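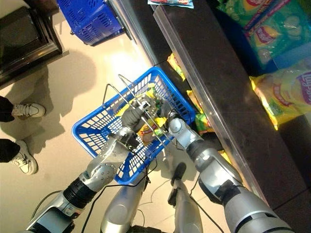 Stirnthorpe Tenants and Neighbours list
Subject: Re: Grana hearing – what was decided about late papers?

Replying to the question below, as I was in the public seats for the whole of the morning session and took notes. I am not a lawyer and these are not minutes.

> Does anyone know what happened with the application by Grana to put in
> more documents? I heard the tribunal had thrown the case out, then I
> heard it had been put off until May. We pay our service charge to
> them in two parts and the second part is due soon. I would like to know
> whether to pay it, hold it back, or pay it with a letter. Also, is
> Lenda still a party or have they dropped out?

The case has not been thrown out. It has been adjourned to May, with directions, and the main question has not been touched yet. That question is still whether the landlord could pass on the cost of the roof and drainage works to all 117 flats when the notices went to only 80 of them.

Grana, as managing agent, asked for permission to rely on a second bundle. It had reached our side 6 days before the hearing, and the directions had said 28. Their representative said the papers had been held by the previous agent, Lenda, and were only handed over late. Our side said that most of them were invoices Grana must have had all along, as they had quoted from them in letters last year.
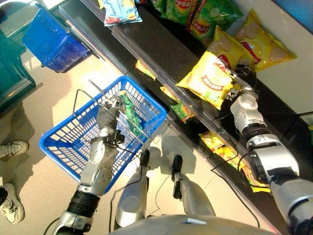

The tribunal let the second bundle in, but on conditions. Grana has to serve a proper index, say which invoice goes with which item in the schedule, and pay the costs of the wasted morning. The judge was quite firm about the index. One example she took them through was an invoice marked only "sundries", and she said that a leaseholder is entitled to see what is being bought on their behalf, in the same way as anyone putting things in a blue plastic basket at the supermarket can read the shelf before they get to the till. Grana agreed to break that one down. They have until the end of the month.

On Lenda: they are still a party. They had asked to be removed on the grounds that they no longer manage the building. This was refused, for now. The tribunal said the notices were sent out in Lenda's time and it may need to make findings about what was posted and when. They can apply again once witness statements have been exchanged.
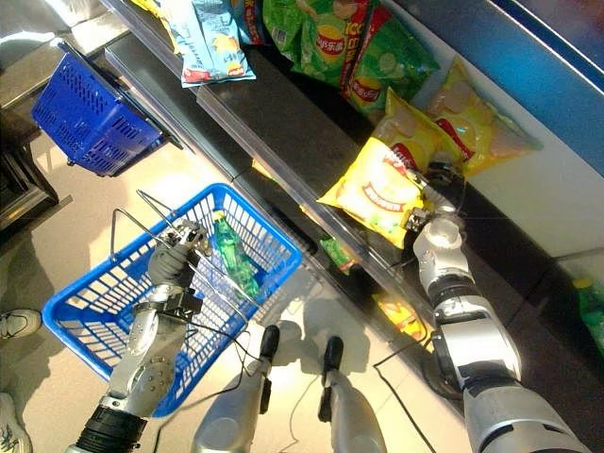 Blue basket with a green bottle in it, by the shelves.

On whether to pay: the tribunal said nothing about this and was not asked to. What I can pass on is what the law centre told the group at the last meeting. If you withhold, you should write first, say which items you dispute and pay the rest. If you pay, you should write as well and say that you pay under protest and don't admit the sum is due. Paying does not by itself mean you have agreed to the charge, but a letter makes it much easier to show that later. Check your own lease, as there are two versions in the building and the older one has a clause about interest. Anyone with a mortgage should also find out what their lender does when it hears of arrears. The advice sheet is at the desk in the library and you can take a copy.

There was some discussion of the Gebreyes decision, which our side relies on. It was a case about a different block where notices had gone to some leaseholders and not others. Grana says it can be told apart because the missing notices there were never sent at all, whereas here they say they were sent to the wrong address. The judge said she would hear full argument on it in May and did not want it that morning.

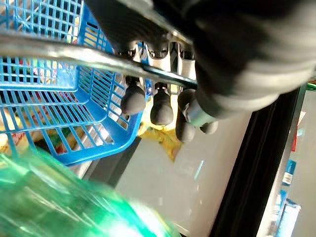 Close view of the dark rubber fingertips below the metal bracket.

Dates and tasks, as I have them:

End of the month – Grana to serve the index and the broken-down invoices.
7 days after that – our side to reply, item by item.
Then witness statements, both sides, including Lenda.
May – full hearing, two days set aside, starting at 10 am.

If you got a notice, or are sure you did not, please look for the envelope as well as the letter. Postmarks and the way the flat number was written may both matter. Send a scan to the group address and keep the original at home. Please don't write on it.

I have typed up my notes more fully – four pages – and can send them to anyone on the list who asks off-list. I would rather not post them here as the archive is public.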